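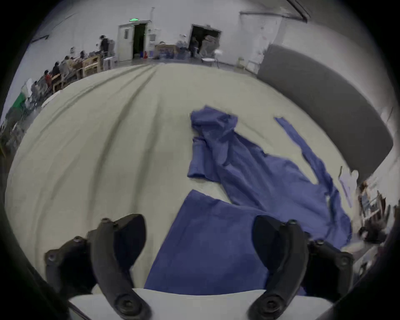 How many folds does a short-sleeved garment need before it will stay put on a shelf? Three are enough for most cotton tops: one from each side towards the middle, and one from hem to collar.

4.2 Starting state of the garment

Figure 3. Blue garment on the covered table, with a folded edge held and a short sleeve lying out to the left.

Each of the 43 garments was folded 14 times, giving 602 trials; two were dropped because the sheet had slipped, leaving 600. Before every trial the garment was crumpled by hand and let fall onto the table. It was not smoothed. Creases in the cloth, such as those visible in Figure 3, were therefore part of the task.

We scored the starting state on the Erkel scale, which runs from 0 (flat) to 8 (fully bunched). Girard and Espinoza scored separately and settled differences by discussion. Garments with a sleeve lying clear of the body took fewer regrasps than those with both sleeves trapped. Wrinkles in the table covering were left as found between trials, and their effect is treated in Section 4.3.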